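Zuletzt aktualisiert: im März, 17:40 Uhr

Die Leute, die nicht singen konnten

Von Jonalyn Pascual | März

48 Mal geteilt | 17 Kommentare

Kurz vor sieben, Gemeindesaal in Levcombe. Stühle schieben, jemand sucht den Lichtschalter für die Bühne, findet den für die Küche. Wissam Geagea steht schon am Klavier und schlägt einen Ton an. Nur den einen, ein A. Keine Begrüßung, kein "so, dann wollen wir mal". Wer gerade den Mantel auszieht, summt eben mit dem Arm im Ärmel.

So fangen die Proben hier immer an. Erst der Ton, dann der Rest.

30 Leute, und fast alle haben irgendwann gehört, dass sie es bitte lassen sollen. In der Schule meistens. Der Musiklehrer, der beim Weihnachtskonzert flüsterte: du bewegst bitte nur die Lippen. Die Tante. Der Exmann. Geagea hat diese Geschichten am Anfang gesammelt, in einem Schulheft, dann hat er aufgehört, weil es immer dieselbe war.

"Brummer" heißen solche Kinder auf Deutsch, ein scheußliches Wort. Ein Chor aus lauter Brummern also. Auf dem Aushang stand es freundlicher: Singen für alle, die es angeblich nicht können. Zum ersten Abend kamen zwei. Eine davon hatte sich im Raum geirrt und wollte eigentlich zum Yoga. Sie ist geblieben, Alt, zweite Reihe.

Ein Ton, der nicht stimmt

Was heißt das überhaupt, nicht singen können? Geagea wird bei der Frage ungeduldig. Die meisten, sagt er, hören völlig richtig. Sie merken ja, dass es schief ist, darum schämen sie sich. Was fehlt, ist der Weg vom Ohr zur Kehle. Den hat man als Kind zigmal geübt oder eben nicht, und wer mit acht zum Schweigen gebracht wird, übt nicht mehr.

Also macht er es umgekehrt. Er spielt den Neuen keinen Ton vor, den sie treffen müssen. Sie singen irgendeinen, und er sucht ihn am Klavier. Dann singt die Gruppe diesen Ton mit. Plötzlich liegt man richtig, weil alle anderen zu einem gekommen sind. Maysoun Kanaan hat bei ihrem ersten Mal geheult, sie erzählt das ganz trocken, während sie Noten sortiert. "Ich war 41 Jahre lang falsch. Und dann war ich auf einmal das Fis."

Danach Gleittöne. Rauf, runter, wie eine Sirene, bis es einrastet. Klingt furchtbar. Durch die Wand beschwert sich manchmal die Skatrunde.

Noten gibt es erst nach ein paar Monaten, und auch dann nur als Gedächtnisstütze. Kanons gehen früh. Zweistimmiges geht erstaunlich früh, wenn die untere Stimme ein Bordun ist, ein liegender Ton, an dem sich alle festhalten. Drei Stimmen: zäh. Vier haben sie bisher genau einmal probiert, für den Frühling in Numance.

Numance

Dazu muss man wissen, dass das Sängerfest in Numance eine ernste Sache ist. Schwarze Mappen, Stimmgabeln, Chöre mit Aufnahmeprüfung. Die Brummer waren im Vormittagsprogramm gelandet, zwischen einem Kinderchor und der Kaffeepause. Edin Kneževič, Bass, fährt sonst Linienbus und ist nach eigener Aussage durch nichts zu erschüttern. Im Flur vor dem Saal war ihm schlecht.

Dann zwei Lieder. Ein Kanon, sicher wie ein Geländer. Und dann das vierstimmige, eine Bearbeitung von Geagea, ein altes Fährmannslied. Nach der ersten Strophe rutschte der Tenor weg, einen halben Ton, die anderen hinterher. Am Ende standen sie fast eine Terz tiefer als am Anfang, aber alle zusammen. Die Bässe kamen an ihre letzten Töne kaum noch dran.

Applaus, ziemlich langer. Kneževič glaubt bis heute, aus Mitleid. Kanaan glaubt das nicht. Darüber wird in Levcombe im Auto gestritten, auf dem Parkplatz, nach der Probe, immer noch.

Eine aus der Jury kam hinterher und fragte, wie man das mache, so geschlossen zu sinken. Ihr eigener Chor breche bei sowas immer auseinander. Geagea hat ihr eine Antwort versprochen und sie bis jetzt nicht geschrieben.

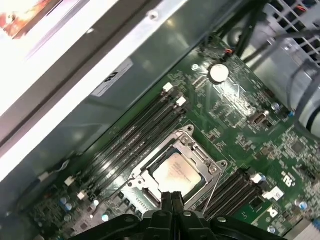
Das Geld, der Saal, der Ärger

Ganz ohne geht es natürlich nicht. Der Saal kostet, das Klavier gehört gestimmt, und wer Chorleitung gelernt hat, möchte auch mal bezahlt werden. Im letzten Jahr kamen 3.395 Euro zusammen, Beiträge und Spenden, dazu der Kuchenverkauf beim Straßenfest. Davon ging ein guter Teil in die Miete. Geagea bekommt ein Honorar, über das er nicht reden will, außer dass seine Schwester lacht, wenn sie es hört.

Fouad Mahasneh leitet den Kammerchor Majali, eine halbe Stunde weiter, und hält von der ganzen Sache wenig. Er sagt das offen, am Telefon, zwischen zwei Terminen. Ein Chor sei ein Instrument. Man stelle ja auch keine Geige aus Brettern zusammen, die gerade da sind. Wer auftritt und Eintritt nimmt, schuldet dem Publikum was, findet er. Und dass die Tageszeitung über die Brummer schreibt und über sein Requiem nicht, das ärgert ihn, das gibt er zu.

Ist ja auch was dran. Es gibt eine Sorte Berichterstattung über Laienchöre, die nur Rührung kennt. Hauptsache die Leute strahlen, egal wie es klingt. Den Brummern tut man damit keinen Gefallen. Kanaan kann den Satz "Hauptsache, es macht Spaß" nicht mehr hören. Es macht oft keinen Spaß. Drei Wochen an vier Takten, und der Tenor rutscht wieder weg.

Geagea und Mahasneh kennen sich übrigens vom Studium. Früher haben sie zusammen in Billey gesungen, im Domchor, nebeneinander. Mahasneh war der bessere, sagt Geagea. Geagea konnte besser vom Blatt, sagt Mahasneh. Seit Jahren haben sie nur Mails gewechselt, kurze.

Was die Proben mit den Leuten machen

Schwer zu sagen. Kneževič singt jetzt an der Endhaltestelle, Türen zu, Motor aus. Eine Sopranistin hat ihrer Enkelin zum ersten Mal ein Schlaflied vorgesungen, das ganze, mit allen Strophen. Die Enkelin wollte danach trotzdem die Hörspielkassette. Ein Tenor ist wieder ausgetreten. Er kann es jetzt, fand er, und ist in einen richtigen Chor gewechselt. In den von Mahasneh, ausgerechnet. Vorsingen bestanden, im zweiten Anlauf.

In Levcombe hat das für Unruhe gesorgt. Freuen? Beleidigt sein? Geagea hat ihm eine Karte geschrieben und in der nächsten Probe die Tenöre neu aufgestellt, näher an den Bass ran. Seitdem rutschen sie weniger, aber nicht immer.

Halb neun, Pause. Tee aus der Kanne, jemand hat Salzstangen mitgebracht, was für die Stimme so ziemlich das Falscheste ist. Kanaan verteilt ein neues Blatt, dreistimmig. Wieder ein Bordun unten drunter, diesmal wandert er aber in der Mitte einen Ton nach oben. Die Bässe gucken drauf wie auf eine Stromrechnung.

"Wann sollen wir da hoch?", fragt Kneževič.

"Wenn die anderen es auch tun", sagt Geagea und geht zurück ans Klavier. Er schlägt das A an. Ein paar kauen noch.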